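The Round Table, February
Gallery 2: Clearing the Small Stuff

The round table at Kivwood was bought for meetings. We had one meeting at it, in which we agreed to keep it clear, and since then it has held everything that doesn't have a drawer. Every February we go through what has built up, decide what any of it is, and put most of it back.

This year's sort began on a Sunday at ten in the morning, with coffee and a strict rule that anything unidentified by lunch would go. Jolien Meijer drew up three categories: keep, recycle, and Griet's. Griet Van Damme objected to the third one and then filled it.

Wires go first, on the theory that they are easy. They are not easy. A wire on its own is a wire, but leave two of them together over a winter and you have a single object with four ends, none of which fits anything you own. Add some bits of clear plastic, which are always from something important, and the morning is gone.

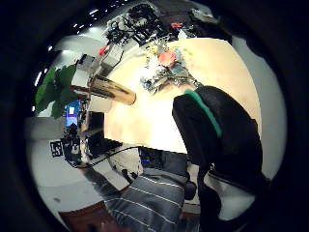

The pile in its natural state, with a small circuit-board-looking thing in it and something round and coral red on top. The shiny gold cylinder kept its distance over on the left. The plant got the best seat in the room, as usual.

Kobe Van Rooij wrote in to say that we are doing it backwards, and that the plastic should go first. Wires can wait, he says, but every clear plastic piece he has ever thrown out turned out to be the lid of something, and he now keeps them all in a jar. He would also like it known that the jar is full and he has started on a second one.

We took this under advisement. Griet has asked where he gets his jars.

The rest of the session went more or less the way it did last year. By noon the recycle box held one dead battery pack and the instructions for a Treltum desk lamp, in 13 languages, minus the lamp. Jasper Van der Linden defended a bag of washers for most of an hour and won. Keep became two boxes, then three, and the third was labeled "Keep (Other)" and put under the table, where it joined last year's.

Still unclaimed: a key stamped 727, a zip pouch of short screws, and half a hinge. If any of these is yours, come by before next Sunday. Bring the other half of the hinge.

Next gallery: the cupboard by the stairs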